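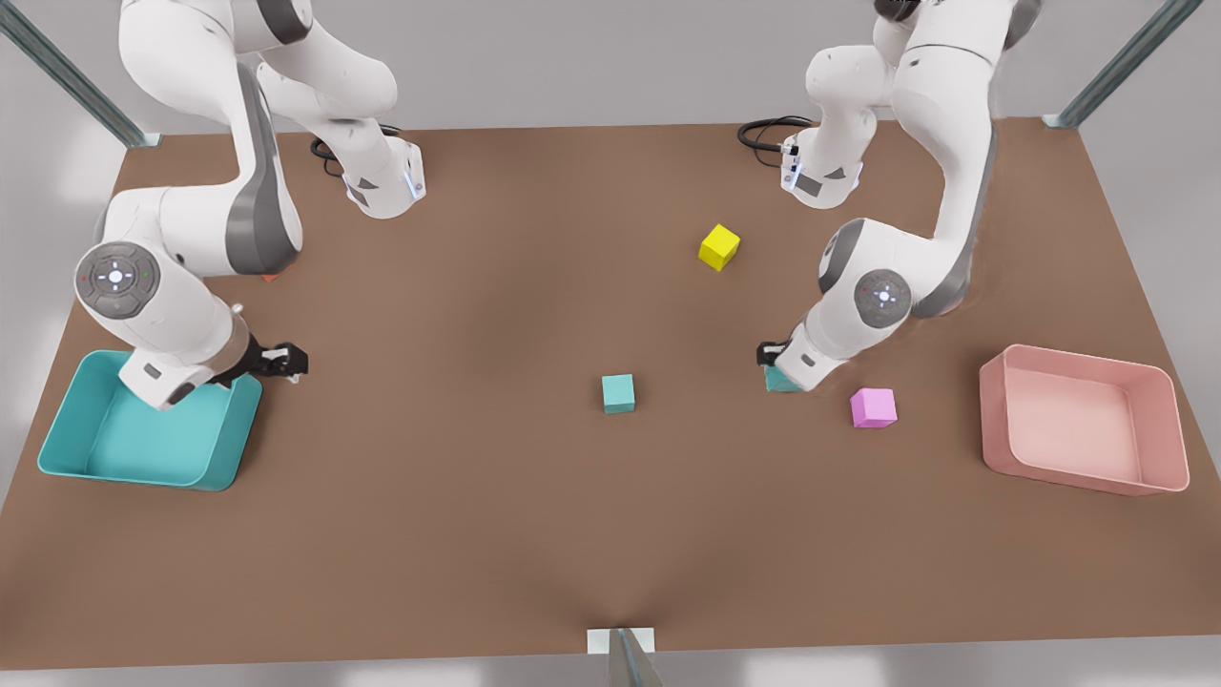 Figure 1. The two-arm sorting cell in simulation, left gripper at a teal cube.

Nanano: Finding the Cause of Dropped Cubes in a Two-Arm Sorting Task

Final project report, Clevville

1. Background

Our project, Nanano, was meant to sort colored cubes into matching bins using two arms that share one table. Teal cubes go in the teal bin and pink cubes go in the pink bin. Yellow cubes have no bin and should be left alone. Each arm has its own planner, and a small scheduler we named Mercado decides which arm gets which cube.

By March the sorting worked well enough that we started long unattended runs. The first one was set for 500 episodes. It stopped at episode 221 with both arms locked, and most of this report is about why.

2. What went wrong

The log for episode 221 showed two things. The left arm had closed on a teal cube and reported a good grasp. A moment later the right arm entered the same part of the table on its way to the center cube, and the wrists touched. The simulator threw a contact error and the controller froze both arms, as it should.

The freeze was correct. The problem was that the right arm should never have been given that move. Mercado keeps a lock on the middle of the table, and only the arm holding the lock may enter. In this episode both arms held it.

When we went back through the earlier episodes we found 30 where a cube was dropped just short of the bin. We had blamed the gripper friction and spent most of a week changing it, which did nothing. In all but 5 of them the lock had also been handed out twice. The arms had brushed each other lightly, below the contact limit, and the cube had slipped.

3. Cause

The lock was released on a timer as well as on a message from the arm. We had added the timer early on, when an arm that failed to plan would hold the lock forever. It was set for short moves. A teal cube on the far side from the teal bin needs a long carry across the table, and on those moves the timer ran out before the arm had left the middle.

4. Fix

We took the timer out. The lock is now released only when the gripper position is outside the shared area. If an arm fails to plan, it backs up to its rest pose first and then gives up the lock. We also lowered the contact limit so that a light touch ends the episode and gets logged – this would have shown us the fault much sooner.

With the fix in place we repeated the 500 episodes from the same starting layouts. The run finished with no double lock and no arm contact. The 5 drops that did not involve the lock still happened. In those the cube was turned at an angle to the fingers and was picked up by its corners. We have not fixed this.

5. Before moving to hardware

The real arms at the Ristthorpe lab are heavier than anything we had used before, and they do not stop as quickly as the simulated ones. We were asked to do the following before the first powered run:

– Run one arm at a time at low speed, with the other parked.
– Keep one person at the stop button whenever the arms have power.
– Check the lock log after every session, even if nothing was dropped.

We ran out of time before both arms could be powered together, so the results here are from simulation only. The old timer code is still in the repository on its own branch, and it should not be merged.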